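Yen-ting Lai
Apr 30, 2020

Thread on whether a robot arm can clear a table yet. Short version: cups, mostly yes. The rest of the table, no.

The task at Mukstead is plain. Tapered tumblers stand on a table, and the arm moves them to a tray. No stacking, no liquid, no handles. A child of 3 can do it, badly.

We logged 268 attempts. 19 ended with a cup on its side or on the floor. That is a decent rate for a lab and a poor one for a café, where someone has to pick up each of those.

Most failures were at release. A tapered wall gives the pads a sloped surface, so the cup shifts a little as the fingers open. Grip lower and it shifts less, but then the fingers come close to the tray. 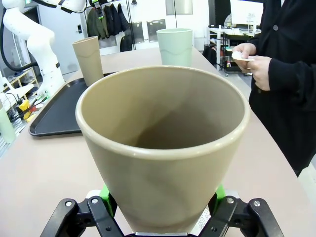
Softer pads helped more than any software change we made. We went through 2 compounds before the cups stopped creeping under light force. The Aluvier planner got the credit in the meeting — the rubber did the work.

Perception is less of a problem than people assume, at least for opaque cups in good light. Clear glass is another matter. Trisum's depth module returns holes where the glass should be, and the planner treats a hole as free space.

Speed: slow. I can clear the same table by hand before the arm has finished its second approach. If it runs overnight with no one waiting, that may be acceptable. During a lunch rush it isn't.

Kourkoulas asked if it could wipe the table afterward. Wiping means steady contact force over a surface you can't fully see, with a cloth that changes shape. Different problem, and we have no numbers for it.

Next round is in June, with mixed cup sizes and a crowded tray. I expect the failure rate to go up. Will post the log either way.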